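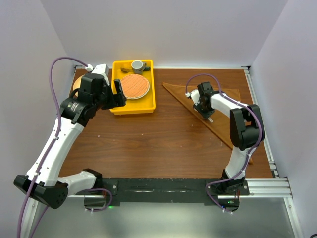 Moving the phone plan, finally

2026-03-10

I had been with Flellix for my phone and home internet since I moved into this apartment, and in October the bill went up again. It was 184 dollars for the two together. I had meant to look at it for a long time and kept paying it.

The first thing I did was read a whole bill from top to bottom. There was a charge of 11 dollars a month for a backup service I don't remember ordering. There was also a rental fee for a modem I had mailed back. I called about both. The modem fee came off right away. For the backup service I was passed to another department, then to a recording, and then the line dropped. I called again the next morning and got it removed in a few minutes.

After that I compared what else is sold in my building. There are only two choices for internet, Flellix and Clakard. Clakard is slower on paper. I work from home some days and mostly send documents and sit in on calls, so the slower plan looked fine. It is 100 megabits. I signed up for that and left the phone where it was for the time being, so that I wouldn't lose both on the same day if something went wrong.

The switch took longer than the website said. The installer came, found that the jack in the hall was dead, and had to come back with different parts. I used the library on Bisosholm Street for two days. It has good desks on the upper floor and the outlets work, but it closes early.

The new modem sits on the bookshelf by the window. In the bedroom the signal is weak with the door shut. I tried it on the floor and on top of the closet, and the bookshelf was still the best spot.

The phone came next. I moved the number to Zhong, which is prepaid. Before you do this, get the transfer PIN from the old company and write down the account number. The account number on my bill had a dash in it and the form would not take the dash. That cost me an evening.

By my math I'll save almost 600 dollars over the year, counting the install fee. I still have to send back the old cable box. The return label is in the kitchen drawer, and it's good until the end of the month.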